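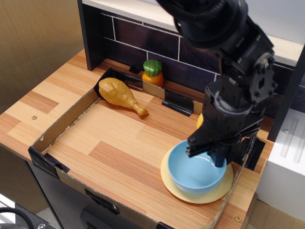 How much does it matter who plays the first leg at home? Less than most people think, going by the ties I have kept notes on, and a lot less when the two clubs are close in quality.

I have followed our amateur cup for a long while now and the same argument comes back every season. A side gets drawn away first and its supporters act as if they've been handed a present. They say you can sit back, keep it tight, then finish the job in front of your own crowd. Sometimes that works. I have 40 two-legged ties written down and the team at home in the second leg went through in 19 of them. That's just under half. It's a small sample and I wouldn't bet the house on it, but I can't find the big advantage in there either.

Kisik are the team everyone brings up. They beat Tratar last year after losing the first leg 2-0, and the second match was at home, so people put it down to the ground. I watched that game. Tratar had a centre half sent off before the break and had already lost their regular keeper to a groin strain in the warm-up. The crowd was 300 at most and half of them were under the clubhouse roof because of the rain. Kisik would have won that night on any field you like.
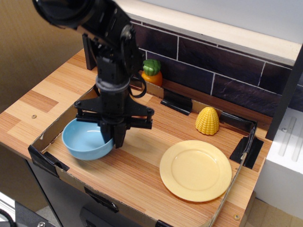 What did help Kisik was having a proper bench. They could bring on two fresh wingers and Tratar couldn't, and from then on the fullbacks were cooked. The winner came in the 82nd minute from a cross that should have been blocked. The fullback was still walking back from the previous attack.

Travel is a different matter and I'd give it more weight. Bermúdez is a long bus ride for anybody, and teams that go up there on the morning of the game tend to start badly. The ones that can pay for a motel do better. So if you draw Bermúdez I would worry about the bus before I worried about the order of the legs.

The pitch up there is narrow too, which suits them. They play everything through the middle and their two holding players don't need to cover much ground. When they come down to a full-sized field they look ordinary – I thought so in February and I thought so again last weekend.

This round it's Kisik against Bermúdez, first leg at Kisik. Most people I talk to have Bermúdez as favourites because they finish at home. I have them as slight favourites as well, but for their midfield. If Kisik's number eight is fit I'd call it even. He came off holding his hamstring in the league game and the club hasn't said anything.

Tratar have the easier side of the draw and get Prallel, who have changed coach again and can't defend a corner. I'd expect that one to be settled in the first match.

Posted 9 Sep 2026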